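Monday, September 22, 2025

Skimo hand-held gripper, review unit, day 6 of the loan. Task for this block: snack packets into and out of the green-rimmed box, box on the bed. Hongjun has the list of packets, I have the timer and this notebook. Malte wants a yes or no on purchase by the end of the month, so I am writing down more than usual.

Setup as it stood when we started:

- Finger pads as delivered, not swapped.
- Box set on the pink sheet with no board underneath. Fengying asked for a soft surface in this round because the Cao units were only ever tried on a bench.
- Other items left lying on the sheet near the box, bottle included.
- Room light from the window only, blinds not used.

Ran the red packet first. It is small, so the pads cover a good part of it, and the label side was kept up so Hongjun could check it against his list.

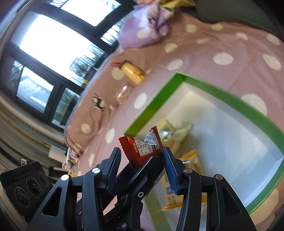
**Skinbridge Handling Group, tools and trials**

Notes on the red packet. The pads are different colors, blue on one finger and black on the other, both ridged. I asked Florham, who sell the Skimo here, whether the blue one is a different compound or only a different color. Their first answer was "same family," which does not tell me anything. Asked again in writing. If the two wear at different rates we will have to stock both, and the quote only lists one part number for pads.

Grip feel: the squeeze has a light spot early in the travel and then firms up. With a soft packet the light spot is where I want to work, and it is easy to go past it. Tianyou has smaller hands than I do and found it easier to hold there. Hongjun went past it on most of his first tries and then got used to it. I would like a stiffer return spring, or at least the option. Florham say one exists but it isn't in the loan kit.

The crimped edge of a packet is a bad place to take hold. It folds and the packet swings. Better to come in across the body and close slowly. Added this to the operator sheet as item 4.

The bed gives when you lean on it, and then the box tilts. We agreed to keep the free hand off the mattress. Elsa suggested a tray under the box for the next round, and Fengying said no, leave it, that is the condition being tested. Left it.

Count for the morning block: 75 picks attempted, 60 good. A good pick means lifted clear of the rim and put down where it was meant to go, with no second grab. Most of the misses were with the yellow packets when two of them lay close together. The fingers are thick enough at the tip that they push the neighbor before they close. Narrow tips are on the Skimo accessory page, but they are priced apart from the kit.

After the break we changed the approach for yellow. Come down with the fingers on either side of the packet, straight into the box, and don't try to slide under it from the rim. Printed side facing a finger where possible, so the code panel stays flat. Hongjun also moved his stance so the housing wasn't over the part of the box he was trying to look at. The body is bulky and this will be a complaint from anyone who works seated.

Things I can say about the camera module: the three lenses sit in a vertical stack on the side of the gripper, and the indicator light is small and green. I would rather have it on the operator's side. Tianyou missed it twice and had to turn the tool over to check. The mount held its setting all morning and I did not have to touch the screws.

Weight is fine for short blocks. Hongjun asked to swap out before the end of his second one and said it was his wrist, not his fingers. Put that in the comments for Malte.

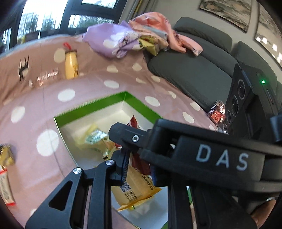 ## Open points before we answer Malte

- Florham to confirm the pad material, both colors, with part numbers.
- Stiffer return spring: can we have one on loan, and does fitting it void anything?
- Price for narrow tips. The quote we hold is number 1551 and leaves them off.
- Elsa to redo the yellow packet block with the new approach, same sheet, same box, so the counts can be compared.
- Fengying to find the old Cao log. I remember fewer misses on close-set items but I don't trust my memory on this.
- Wrist strap or forearm rest. Tianyou has a strap from another tool that might fit.

My own view so far is yes to one unit, with the spring and the narrow tips included in the price. I would not order a second until Elsa's block is done. Hongjun agrees on the tips and has no opinion on the spring.

Pads wiped, battery on charge, packets back in the bag for tomorrow.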